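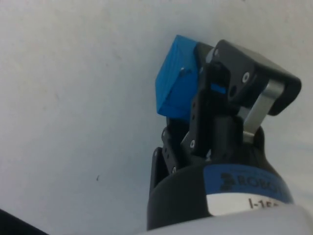
Donal Doherty wrote his first novel on the 6:40 bus out of Kiltarport, with a thermos between his knees and a stranger's elbow in his ribs. He says it was the most productive office he ever had. The publisher has since paid him enough to work from home, and he hasn't finished a chapter in 4 months.

"I sit down at the desk and the desk looks at me," he says. "The bus never had expectations."

The book, *Flondale*, follows two sisters who inherit a failing hotel and spend 16 days trying to lose it to each other. It is a comedy, or at least it's shelved with them. It was turned down by every agent Doherty could find an address for, including one who had retired and wrote back to say she was enjoying her garden.

Then it landed with Rajkumari Singhal, who runs Tripathi, a press with two employees and a doorbell that plays the wrong tune. She read it on a Sunday, called him at dinnertime, and told him the ending was terrible.

"It was terrible," Doherty says. "Everyone got married. Even the cook."

Singhal had him rewrite it twice. The cook is now single and much improved. The first printing was 800 copies, which she considered brave and her accountant considered something else. They were gone by September, helped along by Seema Joshi, who put the book in the window of her shop and refused to discuss anything else with customers. One man came in for a road atlas and left with three copies of *Flondale*. He has not been back for the atlas.

Success has brought the usual indignities. At a library reading, Doherty was introduced as Daniel. At another he signed a cookbook by mistake, and the owner asked him to keep going, so he added a note about salt.

The second novel is due in spring. He won't say much about it, except that there's a ferry in it and that he has already had to apologize to his brother-in-law. Singhal has seen the opening pages and says they're good. She has also mailed him a bus pass.

He used it last week. The bus was full, the heater was stuck on high, and he stood the whole way with his notebook against the window. He got a page and a half.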